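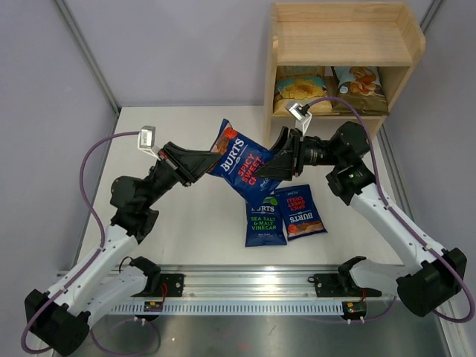 Duvason bench cell, two arms, one packet held in both grippers.

The Duvason is a two-arm bench cell for light retail handling, sold by Mosmont as a complete enclosure: arms, grippers, wrist cameras, front rail and wall panels. It is quoted as one line item. Shelving and test stock are bought separately.

Flexible packaging should be budgeted as its own category. A paper snack bag wrinkles and folds under the fingers, and the printed face may be turned well away from the wrist camera. Plan for an overhead or side view in addition to the wrist views if the flavor name has to be read.
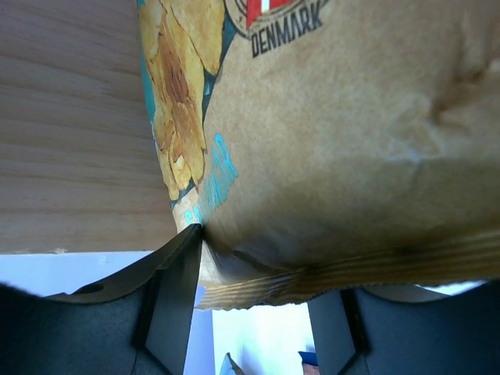
What to allow for

Lead time: 16 weeks from order, arms and enclosure shipped together.
Installation: 4 days on site, including rail alignment.
Operator training: 30 hours.
Spares: one set of gripper fingers per arm, one camera cable per arm.
Consumables: some 45 packets per product line for the first month. Crushed stock is not reused. 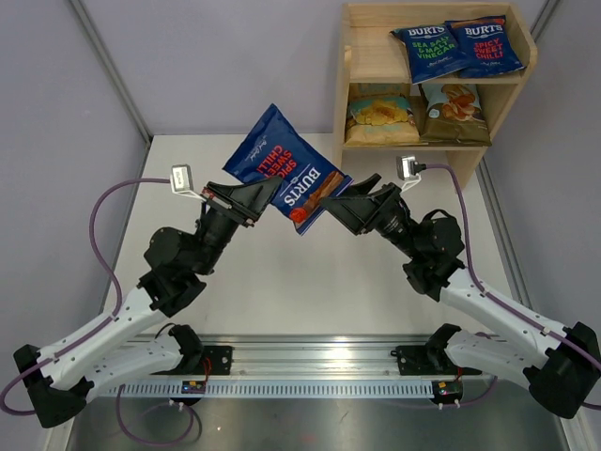

Fedoruk

Cable routing is the item most often left out of a floor plan. The camera cables run in loops outside the arm links, and the side panels must leave room for them at full elbow travel. Measure with the arms folded and again with them extended.

Shelf position affects cycle time more than arm speed does. Fix the shelf location before ordering brackets — moving it later means a new reach check on both sides. 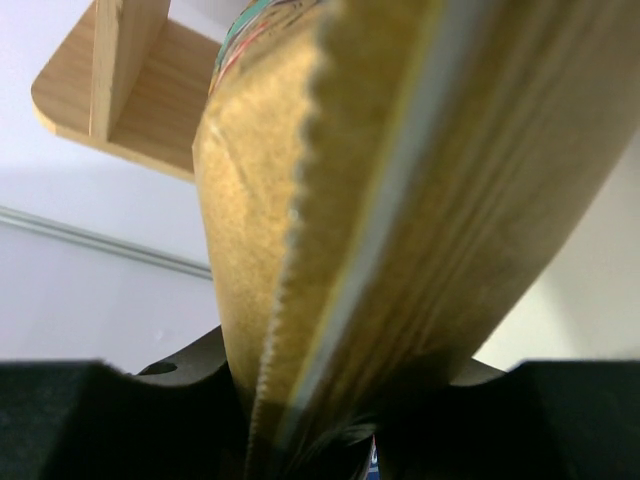 The reach check is included in the Dekari service plan for the first year and billed by the visit after that. Prices are held until January.

Page revised 2025-05-04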